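Forums > Automation & Shop Floor > Visits and Open Days

Drurodard open day – my notes, long

Got back from the Drurodard open day and figured I'd post while I still remember it. Picking demo first. 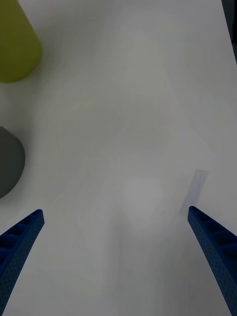 Birdie Ridgeway: Was that the same demo they ran last October? I went to that one and they spent most of the hour on slides. If the arm ran for more than ten minutes this time, that's an improvement.

tallowbend wrote:
No slides at all except the safety one. They had two arms going, one at the front where visitors could stand, one farther back running a test program. The front one worked on a plain white table with small items put down by hand. The fingers are blue printed ones. The guy running it told us they go through a set pretty fast and just print more.

The group was 22 people, which was too many for the space. If you were in the second row you mostly watched the monitor.

They gave us numbers for the back arm. 3,016 picks since the last finger change, and they want to get to 4,000 before they call the design done. I asked what counts as a pick and the answer was "lifted and put down where we wanted it." Dropped items don't count. I didn't get a drop rate.

gussetplate wrote:
Then the 3,016 doesn't tell you much. You need the misses. I could say my truck started 3,016 times and leave out the mornings it didn't.

tallowbend wrote:
Sure. I asked twice. Second time he said they'd have it in the write-up.

Myrtle Doucet: I was there for the afternoon group and somebody asked the same thing. The answer we got was about 62 misses on that set of fingers, most of them on clear parts. He did say he was going from memory. So take it for what it is.

gussetplate wrote:
That's not terrible if it's true. Clear parts are hard for everybody. We tried a Nakis cell at work two years ago and it would not see a clear lid under our lights no matter what we did. We ended up putting a sheet of black rubber under everything and that got us most of the way.

Birdie Ridgeway: White table is the part I don't get. Clear or pale stuff on white is asking for trouble. Did anybody say why they don't use a dark mat?

tallowbend wrote:
Someone did ask. They want it to work on whatever the customer has, and a lot of their customers have white benches. I can see it both ways. If you're selling to labs you can't tell them to change the furniture.

gussetplate wrote:
You can tell them to buy a mat. It's cheap. I don't buy that as a reason – a demo should show the thing in the setup you'd recommend.

Myrtle Doucet: I disagree with that. I'd want to see it in my setup, and mine is white. A demo on a perfect surface is what Cakasura does and then you get it home and spend a month on lighting.

tallowbend wrote:
Other stuff, for anyone thinking of going to the next one:

Parking is on the street. The side lot is for trucks.
You need closed shoes. They turned one person away from the floor and he had to watch through the glass.
Coffee is in the front office and you can't carry it in.
They let you jog the front arm yourself at the end if you wait. I got about five minutes on it. Pendant is heavy and the stop button is where your thumb wants to rest, so I stopped it twice by accident.

Birdie Ridgeway: Ha, I did the same thing in October. They said they'd move it.

gussetplate wrote:
Did they talk price?

tallowbend wrote:
No. "Depends on the cell." There's a sign-up sheet if you want a quote.

Last updated: October, 4:40 pm

Comments (3)

pinfeed: Same firm that had the booth next to Ridgeway at the county show? I remember the blue fingers.

Myrtle Doucet: Yes, same people.

oldlathe: If anyone gets that write-up with the miss count, please post it in this thread and not a new one.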